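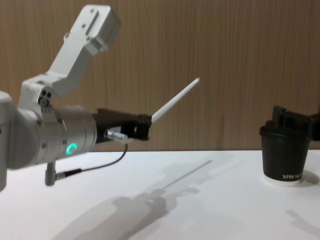 A mesa branca

Contos curtos | Leitura de domingo

Fermín Herrera chegou a Livier no fim de maio, com uma mala e a carta do irmão no bolso. A carta tinha 13 linhas e ele sabia todas de memória, mas no comboio leu-a outra vez, devagar, como quem procura uma palavra que antes não estava.

A casa ficava na rua Mamo, número 7. Abriu-lhe a porta uma senhora de avental escuro.

- O senhor é o irmão - disse ela. - Tem os mesmos ombros.

Fermín não soube responder. Na cozinha havia um relógio parado e três cadeiras, e ele sentou-se na mais próxima da janela. A senhora serviu-lhe sopa e falou do inverno, do preço do azeite, do rio que tinha subido quase até à padaria.

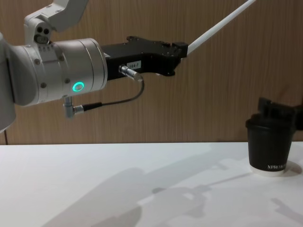

Porque é que ele tinha deixado de escrever?

Tinha vergonha das dívidas, e a vergonha cresce com o silêncio.

Fermín pousou a colher. Tirou a carta do bolso, alisou-a sobre a toalha e pediu à senhora uma caneta. Por baixo da última linha escreveu: «Estou na tua cozinha. Espero por ti.» Depois acabou a sopa.

Contos recentes
O barqueiro de Zadley
Histel, à noite
Três cartas sem selo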